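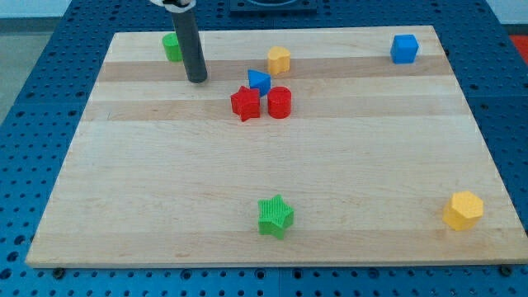 The Lantern Otters of Trerum (DVD)

Item no. 891
Studio: Virnard
Format: DVD, widescreen, color
Running time: 54 minutes
Audio: English, Turkish
Subtitles: English
Suitable for: all ages
Availability: in stock

About the film

Pip is the youngest otter in Trerum, a river town where every family keeps a lantern burning on the dock. When the lights start going out one by one, the older otters blame the heron who lives upstream. Pip isn't so sure. She borrows her uncle's raft and sets off to ask the heron herself, with a nervous water vole named Bastuson along as navigator.

The trip takes them through the reed maze and past the old mill, where a family of rats has been collecting lamp oil for reasons of its own. Back in town, the mayor is planning to dam the river before the two of them can get home.

The film was directed by Tülin Altıntaş from a story by Marisol Meléndez. Seul-gi Cho is the voice of Pip and Dilek Karaca plays the heron. The songs are by Şengül Baysal, who also sings the one over the closing credits.

On the disc

Feature film
2 short cartoons: "Pip Learns to Dive" and "The Mayor's Hat"
Sing-along version of "Keep One Burning"
Storyboard gallery

The shorts are in English only. The sing-along has words on screen and can be played with or without the lead vocal.

Note for parents

There is a storm scene near the middle, and the rats' mill is dark and noisy. Very young children may want company for that part — it is over quickly and everyone is safe afterward.

Packaging and shipping

Single disc in a standard case with a printed sleeve. A fold-out map of the river is included with this edition. The earlier edition, item no. 501, has the same film but no shorts and no map, and is no longer being made.

Discs are distributed by Öztürkmen and ship in a padded mailer. Unopened copies can be returned for a refund. If a disc skips or won't load, send it back with the packing slip and we will replace it.

This edition was released April 25, 2025.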